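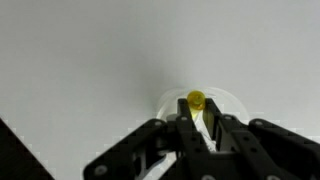
*The fingers, the clear dish and one little yellow piece.*

So, the money. A few of you wrote in after my last post asking what a hobby arm costs once you've bought all the bits around it, and I promised I'd sit down with the receipts (a whole shoebox of them, I'm sorry to say).

The arm was $1,622, secondhand, from a very patient man called Kristof Van der Linden, who answered every one of my emails. With the gripper, the wrist camera and a decent power supply, I'm at $2,776 so far. I'd set aside $100 for "screws and odds and ends," and oh, I wish I could go back and have a word with myself about that one!

Next on the list is a set of softer fingertips. Small shiny things in shallow dishes are what I care about most, and Amna Awan swears by the Prolell pads, though Daly makes a cheaper set that comes in packs of 3. I keep going back and forth. I'd also love a second camera to look in from the side, but that one can wait until December, when I'll have paid off the workbench and can look at my bank balance again without wincing.

If you've used either brand of pads for more than a month or two, please leave me a comment, and do tell me what you paid for shipping.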